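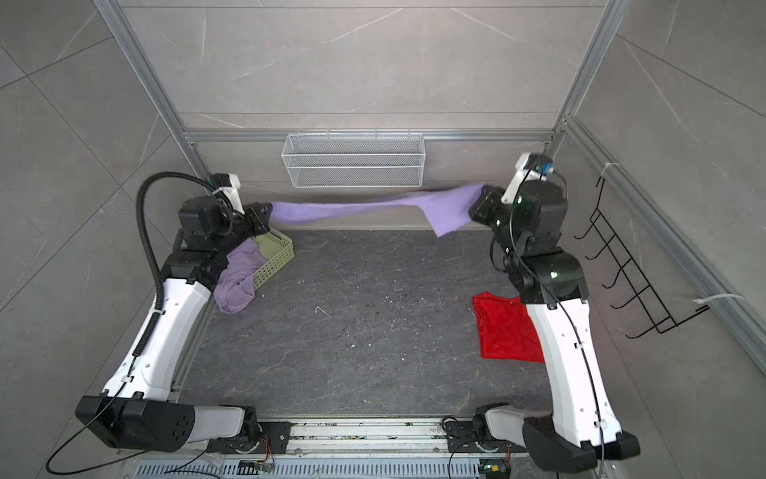 # Cloths and baskets: frequently asked questions

These answers cover the coloured cleaning cloths, the small plastic baskets and the wire mesh wall baskets used in Rarunance rental kitchens and laundries. Cloths are supplied by Lolto and baskets by Jellness. Last reviewed in September.

## Colours

**Which colour goes where?**

Lavender is for glass, taps and tiled surfaces. Red is for bathrooms only. A red cloth never goes back to a kitchen, even after a hot wash.

**Can I use a paper towel instead?**

For grease and broken eggs, yes. For tile, no. Paper leaves lint in the grout lines.

**What if a colour has run?**

Pull the cloth and everything washed with it. Lavender cloths that have picked up red dye are downgraded to floor use and marked with a corner snip.

## Washing

**What temperature?**

Lavender cloths are washed at 60 °C. Red cloths are washed at 80 °C, in their own load. Do not mix the two colours at either temperature.

**Is fabric softener allowed?**

No. Softener coats the fibres and the cloth stops picking up water. If a load has been softened by mistake, run it twice more with plain detergent and test one cloth on a tap before returning the rest.

**How long do cloths last?**

The red ones are rated by Lolto for 85 washes. Our own log, kept by Sakda Prasertsri, has the lavender ones going thin at the hem well before that. Replace on condition. A cloth that leaves streaks on dry glass is finished.

**Can they go in the dryer?**

Low heat only. Hanging is preferred.

## Shaking out and folding

**Do I need to stretch a cloth before folding it?**

Yes. Hold it by two corners of one long edge, pull until the edge is nearly straight, then let go of the tension. A little sag in the middle is fine. The point is to get the hem lying flat so that the fold is square.

**What is the standard fold?**

1. Lay the cloth flat, label down.
2. Fold left edge to right edge.
3. Fold bottom edge to top edge.
4. Smooth once with the flat of the hand.

Small wrinkles don't matter. Cloths are not ironed.

**My corners never line up. Is the cloth faulty?**

Probably not. Most cloths shrink more in one direction than the other in the first few washes. Fold to the shorter side and leave the overhang inside. If the difference is more than 2 cm, set the cloth aside for floor use.

## Baskets

**What is the difference between the plastic basket and the wire basket?**

The plastic basket sits on the floor or bench and takes cloths that are still to be sorted. Its lattice sides let air through, so damp cloths can wait there for a short time. The wire basket hangs on the wall and takes folded cloths only.

**How full can the plastic basket be?**

Up to the rim. Cloths hanging over the front edge drag on the floor and have to be washed again.

**How is the wire basket fixed?**

It hooks over a horizontal bar. Check that both hooks are fully seated before loading it. Don't hang it from a towel rail – most rails in the older units are glued on and will pull away from the tile.

**Can spray bottles go in the wire basket?**

No. Drips reach the cloths below.

**How do I clean the baskets?**

Plastic: warm water and dish soap, rinse, stand upside down. Wire: wipe along the wires with a damp cloth, then dry straight away. Rust spots usually start at the welds, so look there first. Do not use scouring pads on the coated wire.

## Restocking

**When are clean cloths delivered?**

Thursday, before noon. Leave used cloths at the laundry door in a closed bag with the unit number on it.

**How many spare baskets can a unit hold?**

Two plastic, no wire. Extra wire baskets are kept in the main store.

**Who do I contact about a damaged basket?**

Ivar Nygård handles basket replacements. Give the unit number and say whether the damage is to the hooks, the rim or the base. Cracked plastic baskets are replaced whole. Wire baskets with a bent hook can often be straightened, so send the hook back with the basket if it has come off.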